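首页 目录 下载 条目表 更新记录 反馈 返回上级

Sillineck 说明文件
床上叠衣条目集，针织部分

先看这段再下。赶着传的，有些地方写得糙，后面再补。

这是什么

在床上摊平、理顺、叠好衣服的条目集。主要是针织类：薄毛衣、开衫、罗纹领的套头衫、背心。叠的地方全是家里的床，没有桌子，没有熨衣板。每条记一件衣服从堆着或摊着开始，到叠完或者放弃为止。放弃的也留着，别删，后面有说。

Candemura 是总项目名，收拾屋子的都归在它下面。Sillineck 只管叠。洗、晾、收进柜子不在这里，那是别的包。

当前总条目 3475。衣服本身没那么多，同一件会反复叠，换床单、换起始状态都算新条目。床单花色登记了 17 种，素色和花的都有，花的占多数。

目录结构

entries 下面一件衣服一个文件夹，文件夹名是衣服编号。
sheets 放床单登记，花色、底色、有没有格子。
notes 放手写笔记转的文本，错字没改全。
splits 放划分表。
readme 就是这份。

老版本里有个叫 misc 的文件夹，已经拆了，里面的东西分到 entries 和 notes。如果你的脚本还在读 misc，改一下路径。

每条有哪些字段

衣服编号
衣服类别（套头、开衫、背心、说不清）
织法粗细（细针、中针、粗针）
颜色（手填，不是色号）
床单编号
起始状态（堆、半摊、平摊、反面朝上）
结束状态（叠好、部分叠好、放弃）
叠法代号
备注

颜色这一栏请不要太当真。浅绿、薄荷绿、灰绿、发白的绿，填的人不同写法就不同，同一件衣服在窗边和在床里侧填出来也可能是两个词。要按颜色筛，先按衣服编号归并再筛，不要直接拿颜色字段去重，去重完会少一大块。

“说不清”这个类别是故意留的。有的衣服堆成一团，领子袖子都压在下面，登记的人没翻开看就填了。没翻开就填说不清，这是规矩。后来翻开了也不回头改，另起一条。

备注可以空。空的很多。

起始状态怎么分

堆：看不出领口和下摆在哪头。
半摊：能看出一头，另一头还皱着。
平摊：正面朝上，大的褶子没有了，小褶不管。
反面朝上：不管平不平都归这里。

半摊和平摊的界线吵过几次。现在的标准是看下摆：下摆整条露出来，没有翻卷，才算平摊。袖子压在身子底下的，下摆再直也还是半摊。早期条目没按这个标准，有一批偏松，查到的已经改了，没查到的肯定还有。

只看得到衣服一部分的时候，按看得到的填，备注写“局部”。不要猜另一半什么样。

叠法代号

A：两边往中间折，再从下摆往上对折一次。最常用。
B：同 A，但对折两次，成小方块。
C：先竖着对折，袖子收进去，再卷。
D：只折袖子，身子不动。给后面要上衣架的。
X：没有章法，怎么顺手怎么来。

粗针的不要用 B，太厚了，叠完自己弹开，登记成“部分叠好”又有人来问为什么。C 卷出来好看，床软的时候卷不紧。

A 的折线位置没有硬性规定。一般从肩的中间往下走，到下摆那头差不多是三分之一宽。衣服是下面宽上面窄的版型时，照着肩线折下来，下摆那头会多出一块斜角，往里再收一下就行。收了的在备注写“收角”，没收的不用写。

床面和床单

床比桌子难。软，一按一个坑，坑边上的布就跟着皱。摊好了这头，那头又起来了。所以先理床单再摊衣服，顺序别反。床单上的褶会透到薄针织上，叠出来一道一道的，细针的尤其明显。

花床单和浅色衣服放一起，边缘有时候不好认，特别是粉底的、浅紫的这类。登记的人反映过几次，领口那条罗纹还好认，下摆最容易跟床单混。我们没有因此换床单。家里用什么就是什么。

床单换洗不通知登记的人，所以同一件衣服相邻两条床单编号可能不一样，属于正常。被子、枕头要先挪开，挪不开的把范围写在备注里。床上别的小零碎不用写进字段，想写就放备注。

纯白床单目前很少，单独拿出来做不了什么，别问了，在补。

针织的几个麻烦

会拉长。提着一个角抖，肩就垮了。摊的时候两手托着放，不要甩。

下摆会卷。薄的卷得厉害，抹平了松手又卷回去。抹到第三遍还卷就算了，填“卷边”，继续叠。

罗纹领口往中间凹。那个弧是正常的，不要硬拉直，拉直了领子变形，后面的折线也跟着歪。

挂环，就是缝在里面给衣架用的小布圈，容易翻出来。叠之前塞回去。没塞的也不算错，见到就在备注写一下，写的人很少。

水洗标不管。

静电，冬天多。粘在床单上揭不起来，揭的时候带起床单一角，又得重理。没有好办法。

划分

splits 里有两张表，一张按衣服分，一张按床单分。按衣服分的那张，同一件衣服的全部条目只会落在一边。按床单分的那张也一样道理。两张不要混着用，混了就串了，有人混过，结果好得不像话，回头一查全是同一件开衫。

留出来做检查的是 200 条，从各类别里抽的，X 叠法也抽了。这 200 条两个人各看过一遍，起始状态、结束状态意见不同的坐下来对过。其余的只过了一遍，有错很正常。

质量情况

结束状态比较可靠。起始状态一般。颜色不可靠，上面说过。叠法代号里 A 和 B 偶有填反，对折一次还是两次，登记时手快。

已知有 72 条缺床单编号。当时登记表换格子，那一列错位了，找回来一部分，剩下这些找不回来。没有删，床单编号填的是 0。按床单划分的那张表里没有它们。

重复条目清过一轮。判断重复的办法很土，编号、床单、起始状态、叠法全一样，并且备注也一字不差，才合并。备注都空着的不合并。可能还有漏的。

放弃的为什么留

叠到一半不叠了，散了，重来，这些才是平时的样子。只留叠好的，看上去每件衣服都很听话。放弃的条目备注通常比叠好的长，值得看。常见写法：“袖子找不到”、“卷边没法弄”、“床太软”、“先吃饭”。最后这种也留着。

不包含什么

衬衫、裤子、袜子、内衣、毛巾，都不在。毛巾在 Woldemariam 那个包里，叠法代号跟这边不通用，那边的 A 是我们的 B，别直接拼。
洗涤温度、护理建议，没有，不要从备注里推。
尺码没有登记。
品牌没有登记，以后也不打算登。
衣服是谁的不登记。

适合拿来做

认领口、下摆、袖子在哪头。
看衣服摊得够不够平。
比较几种叠法在软面上的差别。
整理步骤描述，notes 里的原话挺有用，口语多。

不太适合

判断面料成分。细针还是粗针是眼睛看的，棉的羊毛的分不出来，填的人自己也没摸标签。
统计一般家庭怎么叠衣服。来的就是这几家，习惯很集中，A 多不代表大家都用 A。
颜色研究，第三遍说了。

使用约定

可以改，可以拆，拆出去请带上这份说明。转给别人时保留衣服编号，不然出了问题没法对。引用写 Sillineck 就行，写 Candemura 也能找到，但那边东西多，别人要翻半天。Plurotent 的同事用的是内部拷贝，床单编号多一位前缀，去掉就一样。

发现错的，写清楚衣服编号和条目序号，只说“有几条不对”我们没法改。最好一封信说一件事。

更新记录

六月：下摆标准统一，改起始状态。misc 拆掉。
再往前：补叠法 D。以前折了袖子不动身子的都塞在 X 里，挑出来一部分，X 还是偏大。
再往前：第一次汇总，登记表换格子，床单列错位就是这次。

待办

白床单。
颜色字段出一张对照表，说了很久。
A、B 填反的，想办法筛出来。
notes 错别字。这个可能永远弄不完，先这洋吧。
粗针条目再补一些，现在细针太多了。

花床单，浅绿调子的织物。

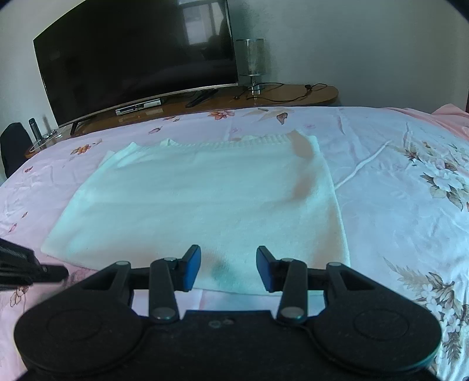
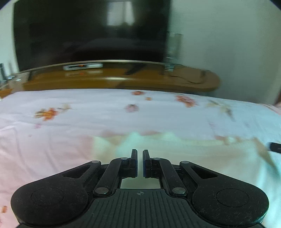
Mal-soon Ha
条目登记与说明文件维护

补几句登记时的习惯，新来的人看一下就行，正文没地方放。

先填床单再填衣服。反过来填老是忘。

薄针织摊开以后先从中间往两边抹，手要平，别用指尖。指尖一推就是一条新褶。领口那头留到最后，先把下摆理出来，看得见整条边了再决定填半摊还是平摊。

横着的软褶可以不管。斜的要管，斜褶一般说明底下压着东西，多半是袖子，掀一角看看。角上皱成一叠的，也先掀开，别直接压平，压平了厚薄不匀，折的时候那一角会顶起来。

起始状态在动手之前填。叠完再回想，十次有八次都想成平摊了。

备注写你看见的，少写你觉得的。“右边袖子没露出来”可以，“右边袖子应该在下面”不要。

字段有疑问找 Jae-hoon Min，划分表是他做的，别的找我。下午两点以后回得快一点，上午在理床单登记，不怎么看消息。对照表催我没用，真的在做了，做完会直接放进 sheets，到时侯这份说明跟着改。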